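May 19, 2023

I have spent the past few evenings moving my reading notes from one catalogue to another, and since the written guidance for doing it is thin, I am putting down what I did.

The old setup was Porell, a desktop reference manager I had used since my first job. It stored citations well and searched them badly. Any query with more than two terms returned either everything or nothing, and it ignored accents in author names on some screens and insisted on them on others. The library I belong to, Landeck, now offers members a hosted catalogue called Ogura, which reads the library's own subject headings and can be searched from outside the building with a card number.

My Porell file held 3642 records. Most were journal articles, with a smaller number of book chapters, reports and newspaper pieces. Before exporting anything I ran the duplicate check, which found 94 pairs. It compares title and year only, so a conference paper and the later article with the same title count as duplicates. I went through the list by hand and kept both versions wherever the page counts differed.

The export itself has three settings that matter:

- **Character set.** Choose UTF-8. The default is something older and it ruins every umlaut.
- **Abstracts.** Leave these on. Ogura indexes them, and they can't be added in bulk later.
- **Attachments.** Turn these off and copy the folder separately. With attachments on, my export stopped twice with no error message.

Ogura accepts the file as it is, but it does not map every field. Porell's "Notes" went into "Summary", where it overwrote the abstract if one existed. The fix is to rename the field in the export file before uploading. I did this with a plain text editor, replacing the tag at the start of each line. Take a copy of the file first.

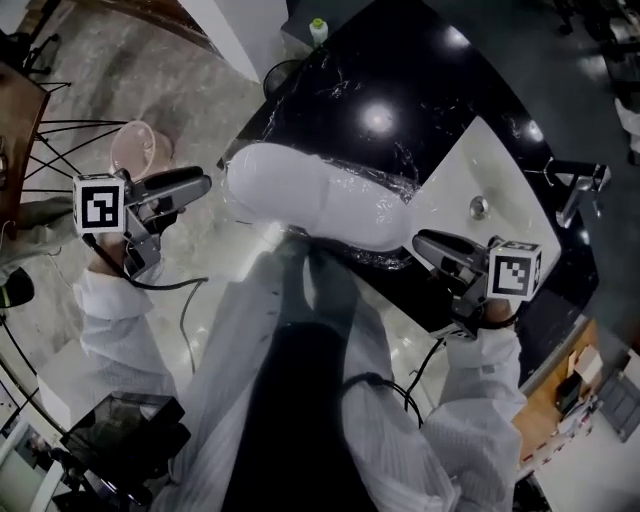
Does the catalogue keep your old keywords?

It keeps them as local tags, stored apart from the library's subject headings and searched only when the "My tags" box is ticked.

I missed that box for two evenings and assumed the tags had been lost. It sits under the date filter on the advanced search page and goes back to unticked each time you log in. There is no setting to change this. I have bookmarked a search address with the box already ticked, and that works well enough.

Subject headings are the real gain. A search on a heading brings back my own records and the library's holdings in one list, sorted by date or by relevance. My habit is to start with a keyword, open one good record, read off its headings and then search again on those. It is slower for the first query and much faster after that. Newspaper items are the weak point – the headings on them are assigned by machine and are often too broad to be useful.

I also tried Guvum, the browser add-on that saves a record from a publisher's page straight into the catalogue. It handled 18 of the journal sites I use. On the rest it took the title and left the other fields blank, so I still download the citation file there and upload it by hand. It doesn't warn you when a field is blank, so check each record as you save it.

Still to do: the attachments folder, which has to be matched to the records by file name, and the chapters where Porell put the editor in the author field. Ogura is due to get a batch edit screen in July. I shall leave the editors until then and start on the attachments, working backwards from the newest.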